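2026-05-22, Prakthorpe store room, shelving and carton returns

Work continued on the reorganisation of the store room, which was begun in January and suspended when the Ciltdale consignment came in. The purpose of today's session was to settle where empty cartons are to be kept, and to decide which of the yellow shelves should carry soft goods.

The rule agreed with the Tzanetos office stands: no carton is to be flattened until its contents have been signed for. Cartons awaiting signature go upright into the white plastic bins, label outward where possible. Each bin is to be kept under 18 kg. The Sekik cartons remain outside this arrangement and should be left on their pallet.

Padded items are assigned to the upper boards of the left-hand unit. The lowest board is reserved for anything that must be lifted with both hands. A clear width of 500 mm is to be maintained in front of the rear wall so that the folding cot can be taken out without moving stock.

Position during the session, with four cartons in the bin, one of them marked SF, and the Galanz box on the rear wall shelf:
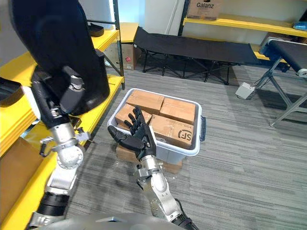 Loukia Kokkinos objects that bins should not stand in the middle of the floor at all, and asks that they be given a marked bay beside the left-hand unit, with the clip-on handles facing the door. She would also prefer three cartons to a bin, as a fourth makes the labels hard to read.

The bay is accepted in principle. Makis Sotiropoulos to measure the carpet edge and tape it out. The number of cartons per bin is left open until the next delivery has been put away.

Outstanding: 5 shelf labels to be reprinted; carton register to be brought up to date.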